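Keeping a Stainless Sink Clean

Rinse the sink after the last dishes and dry it with a cloth. Most of the dull film people scrub at is minerals left by tap water.

For everyday dirt use dish soap and a soft sponge. Follow the grain of the steel. Steel wool leaves bits behind that rust.
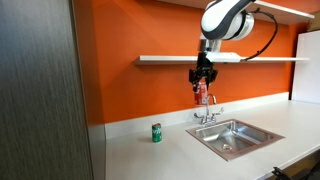

Soda is harder on a sink than it looks. The acid and sugar dry into a sticky ring, and the ring holds grit. When you empty a can over the sink, where the red one is held, run the cold tap for a few seconds afterward. A can left standing on a white countertop, as the green one is, should have a coaster under it if the bottom is wet.

For hard water spots, mix equal parts white vinegar and water, wipe on, wait 2 minutes and rinse well. Never mix vinegar with bleach.

Rubber mats trap water. Lift them every night. 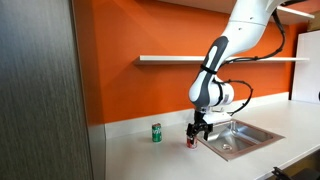
Marwa Cherkaoui writes that baking soda paste took the tea stains out of her sink when vinegar did nothing. She leaves it on while she eats breakfast, then rubs with a damp cloth and rinses twice.

Paste works on the drain rim too. Use an old toothbrush there, and clean the underside of the strainer while you have it out.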